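Small Parts Sorting Set: README

Last updated 25th December

Contents

1. What is in this set
2. The table and the boxes
3. How the sessions are organized
4. Files and fields
5. Splits
6. Known problems
7. Terms of use and contact

1. What is in this set

This set covers one household job: putting small loose parts into a compartment box and taking them out again. It has 1,815 sessions, each stored as one clip with a matching notes file. The parts are the kind that collect in a kitchen drawer or a sewing kit, mostly metal, mostly under an inch long. Each session uses one box and one kind of part.

The name used in the folder paths is Sketell. Older copies had the folder name Tistov. The contents of the two are the same up to session 446, where Tistov stops.

2. The table and the boxes

All sessions take place at a table with a white top. Nothing is taped or marked on the surface. The box goes near the middle with its long side facing the person, and it may end up a few inches off from one session to the next. We did not correct for that.

There are two box models in the set, listed in the notes files as Planetti and Baumgart. These are our labels for the shelves the boxes are kept on and should not be read as makers' names. Both have a hinged lid and fixed dividers. Lids are fully opened before parts go in, except in the sessions tagged lid_start_closed, where opening the lid is part of the job.
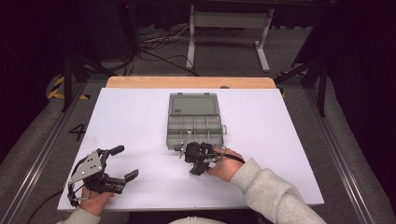
Fig. 1. Gray-green organizer box, lid folded back flat.

Compartments are numbered from the far left, going right along the far row and then back to the left end of the near row. The handle side is always called "right" in the notes, even in sessions where the box was turned. If you need the true orientation, use the field box_turned.

The box walls let some light through. A part lying against a divider can show faintly from the next compartment over, and a few of our first labels were wrong for that reason. Labels from session 447 on were checked against the written part list and not only against the clip.

3. How the sessions are organized

A session is one of four jobs:

fill: parts start outside the box and go into the listed compartments
empty: parts start in the box and end up on the table
move: parts go from one compartment to another
close: the lid is shut and the tabs are pressed down

Fill sessions make up the largest group. Close sessions are short, and many of them follow directly after a fill session with the same box. These pairs share a pair_id.

A session can have up to 2 restarts. When a part is dropped off the table, the person stops, picks it up and begins again from the last finished compartment. Restarts are left in the clip and marked in the notes with a start and end time.

4. Files and fields

Each session folder holds clip.mp4 and notes.json. The notes file has these fields:

session: number, with leading zeros
job: fill, empty, move or close
box: planetti or baumgart
box_turned: yes or no
part: plain name, such as washer, snap or hook
start_state: list of compartments with parts in them
end_state: same list, at the end
restarts: list of times, may be empty
pair_id: blank for unpaired sessions
comment: free text, often blank

Part names are singular and lowercase. "Snap" means a sewing snap. "Clip" was dropped as a part name in November, as it was being mixed up with the video files. Those sessions now say "clasp."

5. Splits

The file splits.csv gives train, check and test. Paired sessions always sit in the same split. The test split has Baumgart boxes only.

6. Known problems

Shiny parts catch the ceiling light and can wash out for a few frames.
Parts that land on top of a divider are labeled with the compartment they finally drop into.
The end_state list is missing in a small number of empty sessions. Treat it as all compartments empty.
Session numbers are not continuous. The highest is 3,000, and the gaps are sessions removed for bad focus or a wrong part list.

7. Terms of use and contact

Free for research and teaching. Please do not repost the clips without this README. Corrections to labels are welcome and should give the session number and the compartment number. Send them to Finn Steinbach, who keeps the change list.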